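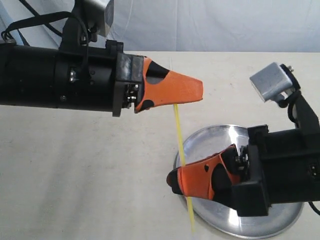
How to Refinish a Tired Kitchen Table Without Losing a Whole Week

I've painted four tables now, and the first one was a disaster. It was sticky for a month and you could read the newspaper print off the top where somebody left the paper overnight. So this is the way I do it these days, and it works on pretty much any table that's been painted or varnished before.

Before you start

Get everything out first, because you'll hate driving to the store with primer on your hands. You need sandpaper (120 and 220 grit), dish soap, a bucket, wood filler, a foam roller with 2 spare sleeves, a decent angled brush, bonding primer, enamel paint and a clear water-based topcoat. I buy my topcoat from Ko, mostly for the small cans. My last table cost me 105 dollars all in, and half of that was paint.

Step 1. Wash it

Kitchen tables are greasy! Even the clean ones. Wash the top and the legs with warm water and dish soap, rinse with plain water, then do the underside of the edge where everybody's fingers go. Let it dry overnight. 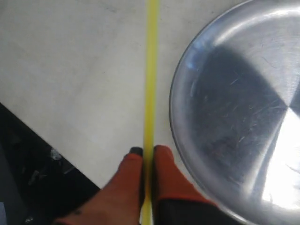
Step 2. Fill and sand

Push filler into any dents and leave it a little proud, since it shrinks as it dries. Then sand the lot with 120. You don't have to get down to bare wood - you just want the shine gone. If you see glossy patches when you crouch down and look across the top toward a window, keep going. Vacuum, then wipe with a damp rag.

If your table is really old, test the paint for lead before you sand anything. The kits are cheap and I keep one in the drawer.

Step 3. Prime

Roll on one thin coat and brush the edges as you go. It'll look awful and streaky and that's fine. Once it's dry, go over it lightly with 220 and wipe again.

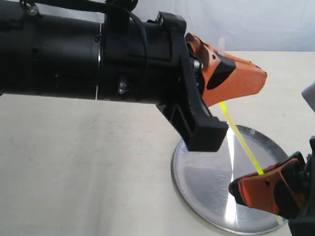

Step 4. Paint, and then wait

Two thin coats beat one thick coat every time (my sticky table was one very thick coat). Roll in long passes, end to end, and don't go back over a spot that's started to set, or it'll drag. I leave 6 hours between coats, longer if it's humid. In July I'd give it the whole day.

Wrap your roller in plastic wrap between coats and you won't need to wash it. Best trick I know.

Step 5. Topcoat

Stir it, don't shake it, or you'll be sanding out bubbles. Put on three coats with a light 220 sand between them. Skip the sanding after the last one!

You can eat at it after a couple of days if you're gentle. Hot dishes and vinyl placemats should wait a full month, and so should that heavy fruit bowl. 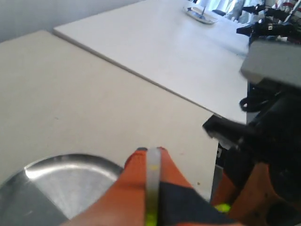 By the editor, Gralness Home Pages
24 February 2019

A few people have asked about color. I like a warm off-white, but go a shade darker than you think if you have kids. For touch-ups, save some paint in a jam jar and write the color name on the lid.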